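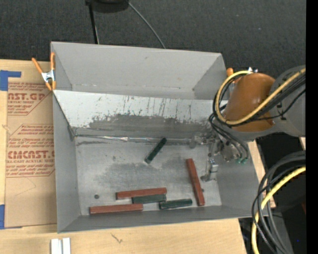
## Bin picking: grasp success labels look wrong after the restart

**Status:** open, waiting on a re-run
**Opened:** October 28, 2022
**Project:** Bullitz (block picking, metal bin)
**Machine:** Darkholm cell

Okay, so I'm writing this up while it's still fresh, and I'll keep adding to it as I go. Short version: we're collecting picks for the Bullitz grasp model, the arm moves fine, the pictures save fine, and the success labels are junk for part of the run. Some picks that plainly missed are marked as good. I only caught it by flipping through thumbnails over lunch!

The setup is the usual one. Three long red blocks and three short green ones in the gray bin, clamps on the rim, one attempt, one label, put the block back if we got it, go again. The target for this batch is 1100 attempts.

### What I saw

- Everything looks right up to attempt 152, when I restarted the logger to change the save folder.
- After that, there are attempts labeled success where the after picture still has all six blocks sitting in the bin.
- It's worse with the green ones. The red ones get mislabeled too, just less often.
- No errors in the log at all, which is annoying. I'd have loved an error.

### First guess: the gripper width check

We call a pick good if the fingers stop before they're fully closed. If the zero point drifts, an empty gripper looks like it's holding something thin. So I closed it on nothing ten times in a row and read the width each time. It never came back to zero. It was off by a bit every single time, always in the same direction, and always just over the cutoff. Aha, I thought.

I re-zeroed it and ran 60 more attempts. Much better, but four of them were still wrong, so I can't call it fixed. (I did a little victory lap before checking. Lesson learned.)

### Second guess: the bin itself

This one took me longer. I watched the bad ones play out, and in the cases I caught live, the finger went for a block lying near the front wall and came down on the wall side of it. When the fingers close there, one of them can lean on the metal and stop early. The width check sees "not fully closed" and happily says success. It would explain why re-zeroing helped without clearing it up completely.

Blocks lying close together are another headache. If a green one is tucked up against a red one, I've seen the fingers pinch a corner, stop, then lose it on the way up. The label gets written at the close, before the lift, so that counts as a success too. I had forgotten we did it in that order – my own code, by the way.

### Third guess: the camera (ruled out, I think)

The slanted panel inside the bin is pretty bright along the top, and it's scratched up, so I wondered whether the before and after pictures were being confused by glare. But the labels don't use the pictures at all right now, so it can't be behind this. It could still matter if we switch to comparing pictures, see below.

### What I changed

1. Gripper re-zeroes on its own at the start of every session, and again any time the logger restarts.
2. Width gets read twice, once at the close and once at the top of the lift. Both have to say there's something there.
3. Raw widths are now saved next to each label, so next time we can fix labels without redoing picks.
4. Attempts after 152 from the original run moved to a folder called `recheck`. Please don't train on them yet!!

### Not done yet

- Going through `recheck` by hand. The after pictures are good enough for it, it's just slow. I don't want to throw those attempts out, the real misses are worth having and we never have enough of them.
- Deciding what to do about blocks at the front wall. I could stop the planner from trying there, but then the model never learns about walls, and the people at Mokcombe are going to have walls. I'd rather keep the attempts in and label them right.
- Picture comparison as a second opinion on labels. Suksawat has a script for that from their own bins and said we can borrow it. I haven't tried it with our panel.

### Update, same afternoon

Started a fresh run with the changes above. I'm spot checking as it goes and so far the labels match what I see, including one ugly corner pinch that dropped partway up and was correctly marked as a miss. I'm leaving the ticket open until the full batch is in and the `recheck` folder is sorted. If you restart the logger, put the attempt number in a comment so I know where to look.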